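Writing this fast because the bread comes out at twenty past and then I lose the whole arvo.

# In defence of the zip bag (mostly)

My sister-in-law Séverine has gone off plastic bags. Good on her. She has gone off them in the way people go off things in November, when there's a long weekend to clean out a drawer and feel righteous, and now her kitchen is all jars. Jars in the fridge. Jars in the freezer, one of which has already cracked. A jar with four grapes in it.

I'm not here to fight about plastic. I know about plastic. I'm here to say the zip bag is the best-designed thing in my kitchen and most of us use it badly, and the using badly is where the waste comes from. Chuck-it-out-after-one-sandwich waste. A decent zip bag will do a year if you let it. I have one that has done three, it used to hold screws, no I did not put food in it after.

So. The case.

First the seal. Coloured seals only, please. If the strip is clear you run your thumb along it and hope, and then there's mango in the bottom of your work bag. With a bright strip you can see the line from across the bench. Whoever first decided to make it orange or red deserves a statue outside a town hall somewhere.

Second, and this is the one I'll go to the wall for, the label panel. The little white patch where you write what it is and when.

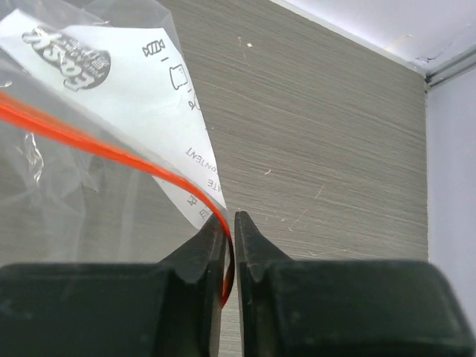 People do not fill in the label. I've asked. I asked at work, I asked at the pool, I asked Gilles Gautier next door who owns a label maker and uses it on his fuse box and his recycling bins and not on his freezer bags. "I'll remember," says Gilles. Gilles has a brown brick in his freezer that is either bolognese or the dog's birthday dinner. He's been walking past it since before the new fence went in.

Contents and date. Two things. It takes less time than finding the pen, and yes the pen is the problem, so tie a pen to the drawer handle. I did that. Ugly, works, moving on.

And write on it BEFORE you fill it. A full bag is a lumpy bag and your writing goes all over the shop, and if it's come out of the freezer the ink just skates. I've got a bag at the moment that says PLNS. Plums? Plans?

Now fruit, which is where Séverine and I really fell out, over a bowl of cherries if you want to know.

Her line is that fruit should never go near a bag. Fruit sits out in the open, in a bowl, where you can see it, like a painting. My line is that fruit has two lives. The first is on the bench in something with holes in it. I like a plastic basket, slots all the way round so air gets in underneath, and cheap enough that you can drop it in the sink and give it a proper scrub. Bowls are a trap. The bottom peach in a bowl is always doing something in secret.

The second life is the bag. Day three or four, when the strawberries start to go a bit soft in the shoulders, you don't wait for them to turn. Hull them, dry them, lay them on a tray till they're hard and then bag them. Grapes too, off the stem, kids will eat them like lollies. Cherries if you can be bothered with the stones. Peaches in slices, a squeeze of lemon. Label, date, flat in the freezer so they stack like files.

Dry them is the step everyone skips. Have a cloth out. Not paper towel, a cloth, spread flat on the table and the fruit rolled about on it. Water is what makes the iceberg.

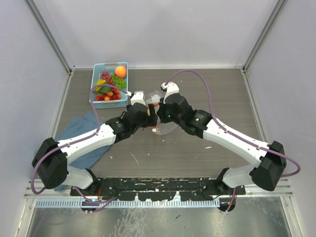 Also it's a two-handed job, bagging, and I think that's half the reason people get cross with it. One side of the bag wants holding open and the other side wants to collapse on itself, and you've got a fistful of berries and no third arm. Fold the top down over itself like a sock cuff. It stands up on its own then, more or less. Or stand it inside a jug. Or get a child to hold it, though you will lose fruit that way, call it wages.

My friend Tsegereda does hers with the jug and she is faster than anyone I've seen. She also presses the air out by closing the seal nearly all the way and then smoothing from the bottom up with her forearm. Looks daft. Her bags come out as flat as envelopes.

Then the washing. I can hear you. Yes, wash them! Turn them inside out, warm water, bit of detergent, hang them over a wooden spoon in the dish rack. I won't reuse one that's had raw meat in it, and I don't think you should either. But one that's had grapes? It had grapes in it. It's basicly clean.

I'll give Séverine this much. A box of 100 in the drawer makes you careless. When there's always another one, you don't wash the one in your hand, you don't even look at it. I bought a box that size when they were on special and I went through them like tissues, and since then I buy the small box and hide it behind the cake tins. The bags I've already got hang on a peg. If the peg's empty I have to get the stool out, and I'm lazy, so I wash up.

That's a drawer problem though, a me problem. Jars don't fix it. She's bought 45 jars. Where are the lids for 45 jars? In a basket on top of her fridge, none of them matching, I've seen it. And she had the nerve to ring me last week asking had I any frozen strawberries for a crumble. I had two bags. I could tell her the month on both.

She sent the bags back, to be fair to her. Washed and all. Seal was still wet, but we'll get there.

Right, bread.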